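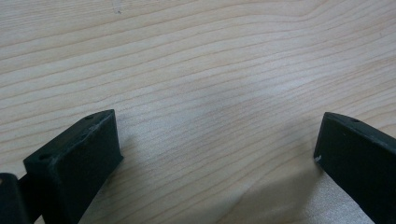
Recording with the hand-held gripper: frequently asked questions

Last updated Thursday, September 22, 2022

What are we collecting?
Short recordings of people doing ordinary table tasks with a hand-held gripper. Each recording is one example. The Skotine project uses them to train a system that will later control a robot arm at Cenport.

How many examples do you need?
The target is 1000 for the first set. So far 451 have been accepted. A further 172 are waiting to be checked at Potilgate.

Do I need any experience?
No. New recorders do 20 practice examples first. These are looked at but don't go into the set.

How should an example start?
With the gripper over the table, fingers open and nothing between them. Both fingertips should be in view. Hold still for a moment, then begin the task.

Does the table matter?
Plain, matt surfaces are easiest to work with. Pale wood is fine, and the grain doesn't need covering. Please don't use glass or a patterned cloth unless your task sheet asks for one.

What about shadows?
Soft shadows between the fingers are normal and you can leave them. If a lamp throws a hard-edged shadow that moves with your hand, shift the lamp or switch it off.

The fingers have scuffs on them. Should I swap them?
Not for scuffs. Light marks and small chips on the edges make no difference to the recording. Swap a finger if it is cracked or bent, or if it wobbles when you press it. Spare pairs are kept in the Grube kit box. Always change both fingers together and note it on your sheet.

How fast should I move?
A bit slower than you would with your bare hand. Try to keep the same pace all the way through.

I dropped the object. Do I start again?
Carry on if you can pick it up with the gripper, and tick "recovered" on the sheet. If it has rolled off the table, stop and mark the example as failed. Don't delete it, as failed examples are stored separately.

Can I do the task the same way every time?
We would prefer some variety. Move the object to a new spot between examples and come at it from a different side now and then.

When do I upload?
At the end of each session. Anything recorded before June used the old folder names and must be renamed first. The upload page will refuse it otherwise.

Why was my example rejected?
The usual causes are a late start, a hand across the view, or a task sheet that doesn't match the recording. The reason is shown next to the example in your list.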